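Wostila Play Tea Set, reviewed by Soo-ah Woo
September 2022
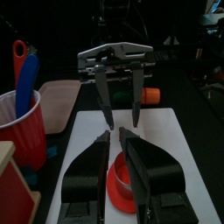

I bought this set for my daughter in February, after the saucers from her old one had cracked. It cost me 299 kronor at the Brodorstead shop, and shipping was free. The tin version was 800, too much for something that lives on the floor.

The saucers are the best part. They are plastic, round, with a wide flat rim and a raised ring in the middle. The ring keeps the cup from sliding when a four-year-old carries it across the room. The red-orange one is very bright and easy to find under the couch. Ours have been stepped on more than once and none have split.

The cups are fine. The handles are a little small for adult fingers, but she has no trouble. The teapot is the weak point - the lid doesn't lock, so it comes off when she pours. She plays with real water in it and we go through a lot of towels.

Everything washes up easily in the sink. I tried the top rack of the dishwasher once and one cup came out slightly warped, so I stopped doing that. Tea leaves a faint stain if you let it sit overnight.

I looked at the Plurcombe set too. It has more pieces, but the saucers are completely flat and the cups slide around on them.

Brodorstead sells spare saucers for 99 each. I would like to see spare lids as well - I wrote to ask and haven't heard back.

Four stars. I took one off for the teapot lid.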